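Jurgita Rätsep has kept the books for small businesses in Dalthorpe from her spare room since she left Koller in May. She has 2 clients on retainer and 3 more who turn up at tax time.

"I thought I'd miss the office," she says. "I miss the printer."

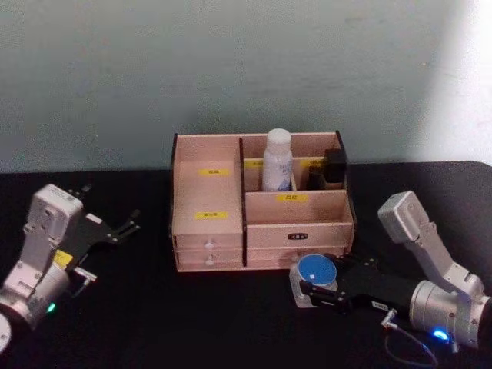
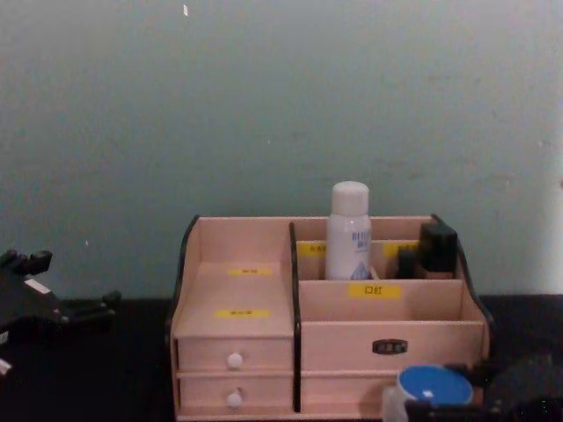 A wooden desktop organiser with two small drawers.

Her first month brought in $538, most of it from a plumber in Genham who hadn't opened his mail since winter. The second was better, at $1,028, and she stopped looking at job ads.

The hard part was setting a finish time. "I'd answer emails at ten at night -- then people expect it. Now I stop at five and the phone goes in the kitchen."

She charges by the job and asks for half up front, a habit she picked up from her old manager, Dalia Toom. Late payers get one reminder and then a call.

Would she go back? "Part time, maybe, if Dalia rang. I wouldn't do the drive every day again." She is taking no new clients until the quarterly statements are lodged.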